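Minutes, Kenby kitchen & tea point group, 22nd April

Present: Alun Jarman (chair), Duarte Valente (notes), three from Ridgeway. Apologies from Sarnia office.

**1. Last minutes** - agreed. Date of the November clear-out was wrong, Alun has corrected.

**2. Drawer and table trays**
Long discussion. Ridgeway want the same divided tray on every table so things stop wandering off. Alun for it, as long as they're wooden and not the plastic ones again. Quote in from Jevititz, 400 for the lot, 200 if we only do the ground floor. Agreed ground floor first, look again after the summer.

Duarte raised what goes in them. Tea and packets along the back, utensils at the front. Ridgeway said spoons need a compartment of thier own. Not agreed, back next time.

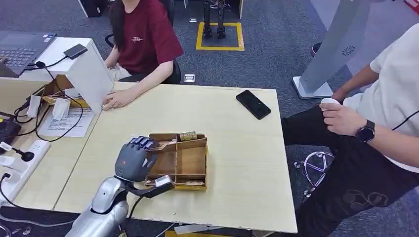 *Item 2: divided wooden tray on the pale table, small packet at the back, wooden spoon or stirrer lying in it.*

Partitions thin, Alun worried about them splitting if people force big things in. Duarte to ask Jevititz if replacements are sold singly. Also whether the wood can be oiled or just wiped down.

**3. Labels**
Handwritten ones falling off. Ridgeway have a label printer we can borow, need to buy own tape.

**4. Washing up**
Same as last time. Rota to go up by the sink, 2 names a day.

**Actions**
- DV - email Jevititz re partitions and oiling
- AJ - confirm ground floor order, 200
- Ridgeway - bring label printer over
- DV - rota

**AOB** - fridge in Sarnia making a noise again, Alun to ring them.

Closed at 3.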